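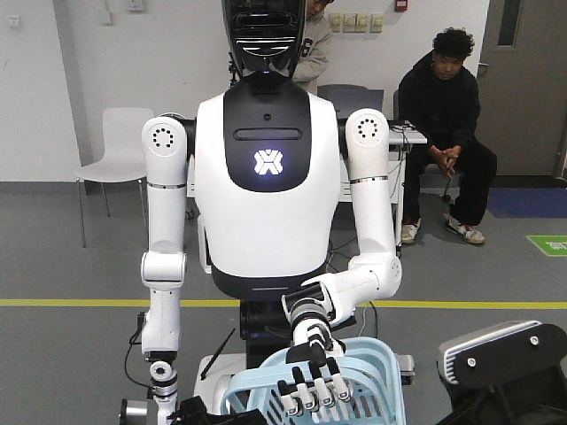 Print this page | E-mail this page

Ornus Folding Travel Cane

Every maker of travel gear for older passengers promises a "carefree trip," and we have stopped believing any of them. So we read the Ornus brochure with one eyebrow up, and then Kyung-hwa Wang took the cane on a coach tour in March.

The shaft folds into four sections and goes in a day bag. Kütt, the maker, says it opens "in an instant." Kyung-hwa, who is 81 and has arthritis in both thumbs, needed 6 seconds on a good morning. The height adjusts in 8 steps. The lowest is still too tall for a very short person, whatever the size chart claims.

Weight limit: 250 lb. Kütt also quotes 1000 openings before the cord loosens. We have only their word for that, and the guarantee runs out after a year - read it before you throw away the receipt.

The rubber tip is fine on pavement. On the wet deck of the Valside ferry she didn't trust it and held the rail. A wider tip is sold separately, and we think it should come in the box.

Arne Engelhardt, who orders for our store, wanted to stock the Posamari model as well. It costs twice as much and has a flashlight in the handle. We said no.

Colors: black, dark green. Wrist strap included. Returns accepted unused within 30 days, and you pay the postage.

Print this page | E-mail this page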